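Back on the mat, sort of

12/02/2018

So I finally went back to Pilates after my hip thing in August, and wow, my abs had forgotten everything.

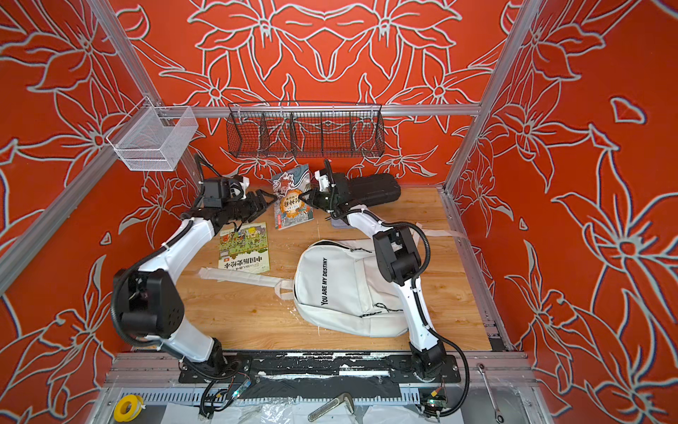 Ilse Desmet teaches the early class at the Zinville studio and she does the hundred at a pace I can only call rude. I made it to 15 breaths or so before my neck gave up – she had me put my head down and keep pumping my arms, and that was so much better! Side kicks were fine on the left, wobbly on the right. I bought a pass for 10 classes (gulp) and I'm trying the reformer next.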